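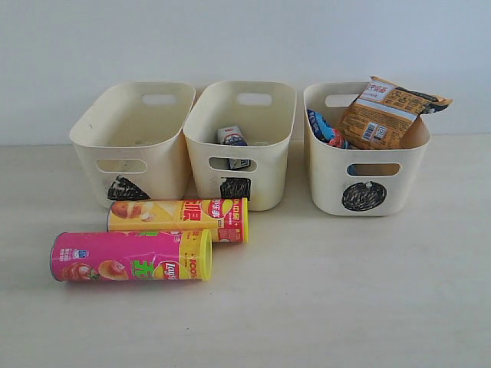 Durkia Opens Grocery Sorting Collection to Outside Research Groups

19 April 2021

Durkia today released the first part of Tedera, a set of recorded robot arm demonstrations built around sorting packaged snacks and drinks on a tabletop. The release contains 2933 demonstrations and is open to university groups and small companies on request. A second part is planned for May.

Each demonstration is a single attempt at a short task, driven from start to finish by a person. The operator moves the arm by hand controller, the system records joint positions, gripper state and camera views, and the attempt is saved with a written instruction such as "put the milk in the bin with the square." Attempts that end in a drop or a wrong bin are kept and labeled as such.

The bins in the Tedera tasks are the same color and nearly the same shape. They are told apart by a black symbol on the front - a triangle, a square or a circle. A learning system trained on the recordings has to connect the word in the instruction to the mark on the bin, and cannot lean on color to do it.

"We had an earlier set with red, green and blue bins, and the model did very well on it," said Divya Mudaliar, who leads data collection at Durkia. "Then we swapped two of the bins and it went to the old spot anyway. So we took the color out and started over. It cost us most of a winter."

The items are ordinary store packages: chip canisters, bagged snacks and small drink cartons. Canisters are often laid on their sides, where the arm has to reach around one to get at another. Cartons are picked up from above with a two-finger gripper and carried clear of whatever else is on the table.
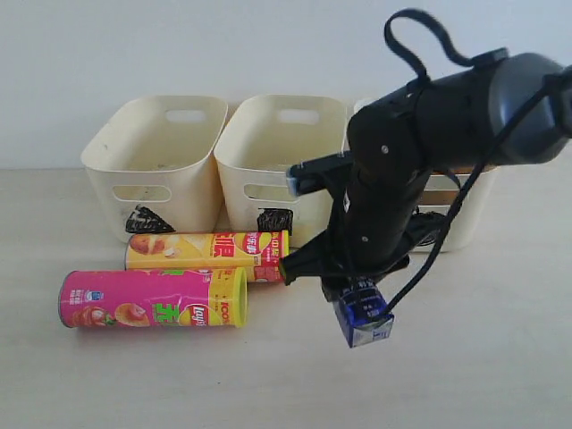
How the Examples Are Gathered

Durkia runs the collection at its Bellamy site. There are 21 operators on the project, working in pairs. One drives the arm while the other reads out the instruction, resets the table and enters the label. They trade places every 60 minutes.

Starting layouts come from a printed sheet, and the items are set down by hand. Small differences from one attempt to the next are left in. Operators are asked to drive at a steady pace and to avoid correcting a grasp more than 2 times before ending the attempt.

"New operators want every run to be clean," said Gadisa Mekonnen, operations lead at the Bellamy site. "I tell them to just do the task. If you come in a little crooked and fix it on the way down, that is a useful recording. The model needs to see somebody fix it."

Labels are checked by a second person before a recording enters the set. Recordings with a missing camera view or a gap in the joint data are removed at this stage and do not count toward the released total.

The recordings are stored and served through Ninidon, Durkia's in-house data tool. Approved groups will get read access to Ninidon along with a loader script, the layout sheets and the full list of instructions. Groups that want to add their own demonstrations can do so if they use the same bin symbols and label format. 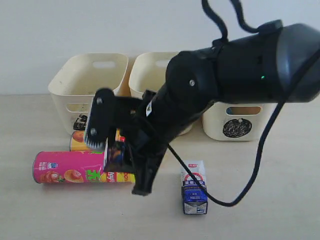
Reading time: 3 minutes

What Comes Next

The May release will add longer tasks in which more than one item has to be moved, in a stated order. It will also include instructions that refer to items by position, such as "the can in front." Durkia is still deciding whether to publish its own baseline model with that part or hold it for a later date.

Requests for access to Tedera can be sent through the contact form on the Durkia website. Applicants should name the group, the intended use and the person responsible for the data. Requests are reviewed in the order received.

About Durkia

Durkia builds arm control software and training data for picking and sorting work.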